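Moving the home backups off the old box

The old backup machine had been running since before we moved to Lougher, and I had stopped trusting it long before I did anything about it. It ran a nightly copy script that I wrote in an afternoon and never tested beyond checking that files appeared on the other side. In April the script stopped deleting old snapshots, the volume filled up, and every run after that exited with an error that went to a mailbox I no longer read.

I found out when I wanted a spreadsheet back. The newest copy was from before the volume filled. The spreadsheet was not important. The tax folder next to it was.

What follows is mostly for my own reference, so that the next time I rebuild this I don't have to work it out again. 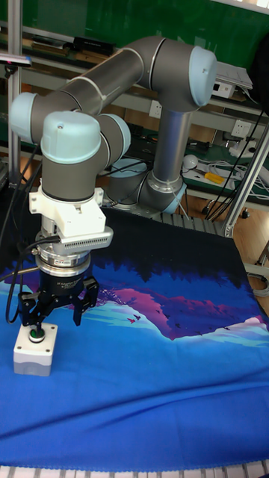 Layout

There are now 2 copies outside the main machine. The first goes to a small server in the hall closet, called Bruden. The second goes to an identical disk at Emlyn Kemeys's house in Tindness, over an encrypted tunnel. He keeps his second copy on a disk at mine. Neither of us can read the other's data, and neither of us has to pay for storage.

Both targets use the same repository format but have separate keys. I considered copying the repository from Bruden to Tindness instead of running two independent backups. It would be faster and would put less load on the main machine. It would also copy any damage in the first repository straight into the second, so I run the backup twice and accept the extra time.

The source folders are listed in one plain text file. Anything not on the list is not backed up. I used to do it the other way, with everything included and a long list of exclusions, and the exclusions were where all the trouble lived. Browser caches kept moving. A virtual machine image got in and changed by several gigabytes a day — that alone explains most of the full volume.

Retention

Daily snapshots for a month, weekly for a season, monthly after that with no limit. Pruning runs as its own job, on its own schedule, and reports separately. In the old script it was the last step, so any earlier failure skipped it. That is a poor arrangement for the one step that keeps the disk from filling.
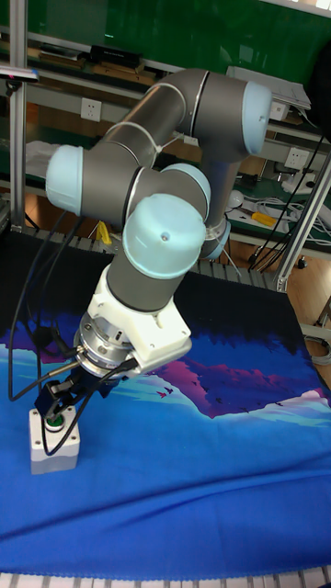

Pruning also needs free space to work in, which I had not appreciated. The tool writes new pack files before it removes the old ones. On a volume that is completely full it can't start. I now reserve 5 percent and have the monitor complain well before that point.

The monitor is a small program I named Hinudel. It does not look at exit codes at all. It opens each repository, reads the time of the latest snapshot, and sends a message to my phone if that time is too old. If the backup job never starts, or the machine is off, the result is the same message. The old setup could only report a failure if it was healthy enough to run.

Hinudel itself runs on Bruden, so if Bruden dies I get silence. Emlyn's copy of it watches mine. We have not found a better answer than that.

Restore test

Once a month a job picks 1,000 files at random from the latest snapshot, restores them to a scratch directory, and compares checksums with the originals. Files modified after the snapshot are skipped. The first run reported a large number of mismatches, all of them caused by a time zone error in my skip logic. It has been clean since I fixed that.

The random test does not cover the case where everything is gone, including the keys. Those are printed on paper in a drawer here and in another at Tindness. I typed one in by hand from the paper to check it. The typeface I had used made the capital I and the lowercase l look the same, so I printed both again in a different one.

Still open: file ownership is wrong on restores to a machine with different user IDs, and the tunnel drops whenever Emlyn's router updates itself.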